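Getting limescale out of a stainless steel pan without scratching it
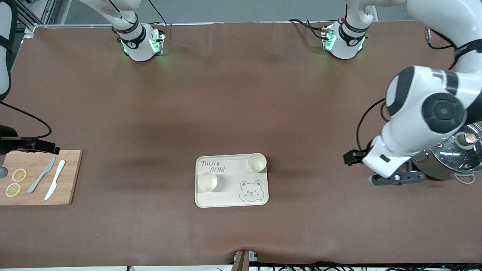

Posted in Kitchen and Cleaning, Nistbridge Household Forum, 24 May 2018
Views: 2,232

We moved to a hard water area in January and my pans are suffering for it. The one I use for pasta and potatoes now has a chalky white ring at the water line and a rough patch on the base. There are also some rainbow-coloured marks which I think are something else. Washing up liquid does nothing. I tried the green side of a sponge on a small area and it left fine scratches, so I stopped.

I have white vinegar and bicarbonate of soda in the cupboard. Do I use them together or one at a time? I would also like to know if the pan is still safe to cook in as it is. It's a Zarmont, bought new, no coating inside. The leaflet only says "avoid harsh cleaners".

Posted by: hollinsbank

Don't mix them. They fizz and mostly cancel each other out, so you end up with slightly salty water. For limescale you want the vinegar by itself.

Put in one part vinegar to three parts water, enough to cover the ring. Bring it up to a simmer with the window open, turn it off and leave it for 40 minutes. Tip it out and wipe round with a soft cloth. If the ring is thick you may need to do it twice. Wash with washing up liquid afterwards, rinse and dry straight away with a tea towel. If you let it drip dry you will get new spots by the evening.

The rainbow marks are heat tint from the pan getting too hot, often when it's been left on with little or nothing in it. They are harmless. A splash of neat vinegar on a cloth normally shifts them.

Limescale is only minerals from the water, so yes, you can carry on cooking in it.

One other thing: salt your pasta water once it is boiling. Salt sitting on the bottom of a cold pan can cause small pits, and those don't come out with anything.

Posted by: pennywort60

Citric acid is better than vinegar and doesn't smell. I get the Solelum one in the big tub. One tablespoon to a litre of hot water, leave it 60 minutes, rinse. Does the kettle as well. Keep it off marble worktops, it marks them, and so does vinegar.

Bicarb is fine for burnt-on food but it won't touch scale.

Posted by: tapandtile

just buy a water filter. we got a Ninh jug and the pans are much better, kettle too. you do have to remember the cartridges though and they aren't cheap

Posted by: kev_upstairs

Thanks all. Did the vinegar twice last night and the ring has gone. The rough patch is smaller but still there, so I'll get some citric acid at the weekend and try that on it. The scratches are staying, I suppose.

Posted by: hollinsbank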